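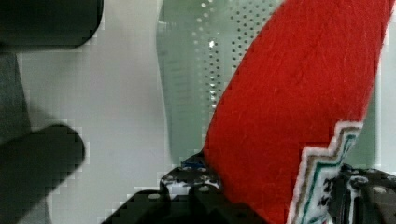

**Customer is moving a product line to a new plant. Do we have to keep supplying at the old price?**

We make door hinges and small brackets for Protton, who build tumble dryers at Breda. There are 38 of us and they are our biggest customer. Last month they announced a second plant at Tapia, with 167 jobs, and the larger dryer line is moving there from September.

Our buyer has now written to say the hinge orders will be split, 2,000 a week to Tapia and the rest to Breda as before, "on existing terms". Tapia is a much longer run for our haulier and they want two drops a week. The price in our agreement was worked out on one full load to Breda on a Tuesday. It has another year to go.

Can they change the delivery address like this, and if so can we ask for more money? I don't want to start a row.

*Posted by hingeline*

---

**coldstart_mill**

It depends what the agreement says about delivery. Find the clause. If it names Breda as the delivery point, a new address is a change to the contract and you both have to agree to it. If it says something like "to such sites as the buyer may notify", they can probably send you to Tapia, and you are left arguing about the cost.

Check the order paperwork too. A lot of these agreements say the buyer's standard terms apply, and the bit about sites is often in there instead.
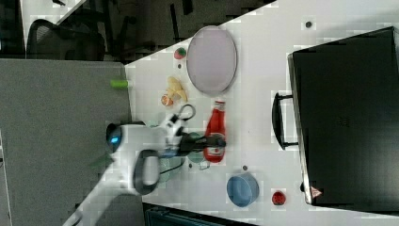
Whatever you find, reply in writing before the first Tapia order is due. Say you're happy to supply the new plant and that you'll send a carriage price for it. If you deliver for three months at the old price without a word, it gets much harder to raise later. For the amount of money involved I would pay a solicitor to read it.

---

**bracketman**

Just put the price up. They won't find another hinge supplier before September.

---

**tw_pressings**

I wouldn't do that with your biggest customer. We had the same thing when Ronulura opened their second site. We left the part price alone and quoted the transport as a separate line, with the haulier's quote attached. They paid it. We also got them down to one drop a week by agreeing to hold 100 cartons of stock at our end.

Ask who pays for returns from Tapia as well. We forgot.

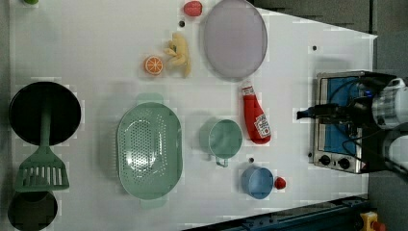 *Small toaster oven and other kitchen items on a white table*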